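Speaker notes: Getting a small-town newsletter out on time
Heriberto Montes, evening session, Urico community hall

Slide 1. Start without the microphone if the room is under half full. Say who I am: editor of the Grenar Neighbor for nine years, before that a typesetter at a job printer. We print 400 copies six times a year. They go to houses, the library, the feed store and the clinic.

Ask how many people here put out something on paper now. Ask how many have missed a deadline this year. Leave my own hand up.

Slide 2. Where the time goes. I kept a log for one full issue last September. Writing and editing took less than I thought. Chasing people for copy took more than anything else. Layout was second. The printer had it for two days and I had blamed the printer for years.

Show the log. Don't read it out. Point to the line where I waited eleven days for a church supper notice that was four sentences long.

Slide 3. Deadlines. We used to have one date for everything. Now there are two. Regular columns come in first, ads and notices a week later. The columns don't change with the news, so they can sit. I lay out those pages while the notices are still coming in, and on the last night I'm only working on the back half.

If someone asks about late copy: it goes in the next issue. I made one exception, for an obituary, and I would make it again.
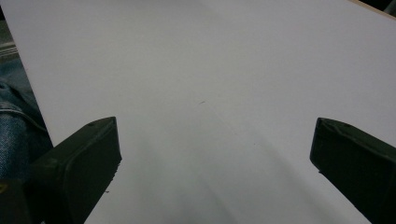 Page 2

Slide 4. White space. Most of us are afraid of it. When I started I filled every corner with clip art or a recipe. A reader in Mwakyusa wrote to say she couldn't find the bus schedule, and it was on page one. After that I left a clear margin around anything people would want to cut out and keep.

Give the numbers here. Body text at 11 point, not 9. Half of our readers are over sixty. Going up in size cost us one page of content and I got no complaints about the missing page.

Pause for the handout. There are 138 copies by the door, so couples may have to share.

Slide 5. Paper and proofs. Always get a paper proof. I approved one issue on screen and the phone number for the Jornlow road office was wrong by one digit. A man who repairs tractors took those calls for two months. He was decent about it - we ran his ad free for the rest of the year.

Read the proof backward, last page first. Call every phone number. Check that the day matches the date. Have someone who didn't work on the issue read the headlines out loud.

Slide 6. Money. Keep this short, the next speaker covers it. Ads pay for printing. Postage comes from donations, up to 200 dollars an issue in a good stretch, less in summer. If postage runs short we drop bundles at the store and skip the mailing for that route.

Slide 7. Handing it over. I should have done this sooner. Write down the printer's contact, the paper stock, the passwords and the mailing list format. Keep it in a folder at the library. My folder is four pages long and one of them is about the stapler.

Questions. Repeat each one so the back row can hear it. If there are none, ask the Mwakyusa people how they handle the school calendar - they do it better than we do.

Hall closes at 9:00. Stack the chairs along the kitchen wall.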